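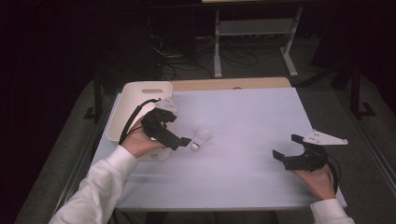 Department of Sport and Exercise Studies, Orkville College – Student Projects

Does steaming make a shuttlecock last longer?
Second-year project report by Stelios Tsakiris
Handed in 31/07/2019

Why I looked at this

Anyone who plays badminton with feather shuttles has been told to steam them. You hold the open tube over a kettle, put the lid back on, leave it overnight, and the feathers are supposed to take up some water and stop snapping. I have heard this from coaches, from older players and from the man who strings my rackets. I have never heard any of them say how they know.

The claim matters because feather shuttles are dear. Our club spent just over £3,000 on them last season, far more than it spent on nets, tape and travel to away matches put together. If a kettle could cut that bill by a quarter, as one coach told me, it would be silly not to do it. I went in doubting that figure and I still doubt it, though not for quite the reasons I started with.

What other people say

There is a good deal of advice about steaming online and very little of it is evidence. Most pages repeat each other, sometimes word for word. The steaming times they give range from a few seconds to several minutes, which ought to worry anyone, as those can't all be right. The leaflet packed with Flirkudetti shuttles says they should be kept somewhere "not too dry", and leaves it there. Sovau, the cheaper make, says nothing on the subject.

The best thing I found was an old report in our own library by a student called Geraghty, who weighed shuttles before and after steaming. They did get heavier, and then lost most of the extra weight after a night with the lid off. Geraghty took this to show that steaming works. I think it shows that feathers get damp.

What I did

I used 202 shuttles, all from the same delivery of Sovau, and split them into two groups by tossing a coin for each tube. One group was steamed the evening before play by the method most members use. The other was left alone. A friend who wasn't playing put plain stickers over the tube labels so that the players couldn't tell which kind they had been given. She kept the list and I didn't see it until the last session was over.

Players used the shuttles in ordinary club doubles and wrote down how many rallies each one lasted before they threw it away. They were also asked to tick a reason: broken feather, wobble in flight, gone too fast or slow, or lost. I left the lost ones out of the results. Most of those are still on top of the heating pipes.

What I found

The steamed shuttles lasted slightly longer on average. The gap was small – less than the gap between one evening and the next for shuttles of the same kind – and when I ran the test we were taught in the spring term it came nowhere near being significant. I can't say that steaming does nothing. I can say that if it saved a quarter of the bill I would expect to have seen it.

Who was playing made far more difference than what had been done to the tube. The first team went through shuttles at a shocking rate whichever kind they had. Beginners kept theirs going for ages, partly because they hit them more softly and partly because they don't notice a wobble.

Fewer of the steamed shuttles were thrown away for broken feathers, but more were thrown away for flying at the wrong speed. If that is real, steaming may just swap one fault for another. It might also be chance, and I would not want this paragraph quoted at anybody.

Problems

"Worn out" is a matter of opinion. Two players on the same court often disagreed, and the one who was losing tended to want a new shuttle. Some record sheets came back with every number rounded to the nearest ten, which makes me wonder if anyone was keeping count.

The hall is also damp. Steaming might help more in a heated hall in winter, and my results say nothing about that. I only tested one make, and some 600 rallies had to be dropped because a sheet got mixed up between courts.

I asked several players afterwards whether they could tell the steamed shuttles by feel. All of them were sure they could. Their guesses were about as good as my coin.

What next

The club is going to keep steaming, I was told, because it always has. I have asked to repeat the test in August with Flirkudetti shuttles, with one person on each court doing nothing except keeping the record. The raw sheets are in the folder in the department office, including the rounded ones.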